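How to measure and fit a roller blind inside a window recess

A blind hung inside the recess sits close to the glass and leaves the sill clear, so it suits kitchens and other rooms where fabric would get in the way.

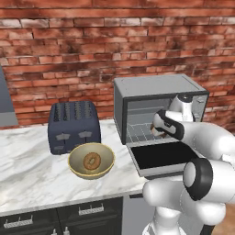
Before you order anything, decide whether you are giving the maker the recess size or the blind size. Most order forms ask for one or the other. With recess size, the maker takes off the clearance for you. With blind size, you get exactly what you wrote down, brackets included, and it may not go in.

What you need

Steel tape measure
Pencil
Small spirit level
Drill and masonry bit
Wall plugs and screws
Hacksaw, if you are trimming a ready-made blind

Measuring

Measure the width in three places: top, middle and bottom. Write down the smallest figure in millimetres. Old recesses are rarely square, and ours at the Stokville house was narrower at the top than at the sill.

Measure the drop from the top of the recess to the sill on both sides. Use the longer figure here. Spare fabric stays on the roller.

Check for tiles, handles and vents that stick out. If a handle is in the way, bring the brackets forward or order the blind with reverse roll.

Our recess came to 963 mm at its narrowest. The Rustar kit we used comes in fixed widths and can be cut down, so we bought the next size up.

Trimming the tube

Take the fabric off the tube and remove the plain end cap. Mark the tube, wrap masking tape over the mark and saw through it slowly. File off any burrs. Cut the fabric to match with a sharp knife and a long straight edge, then trim the bottom bar. Donati kits have a bonded fabric that cannot be peeled off, so these need to be ordered to size.

Fitting

Hold each bracket in place and mark the holes. Check the two sides with the level before drilling. Most houses have a concrete or steel lintel above the window, and if the bit stops dead, fix the brackets to the sides of the recess instead.

Push in the plugs, screw the brackets tight and click the blind in, control end first. Fix the chain safety clip to the wall so that the chain is held taut. Run the blind up and down a few times. If the fabric drifts to one side, put a strip of tape on the tube at the opposite side and try again.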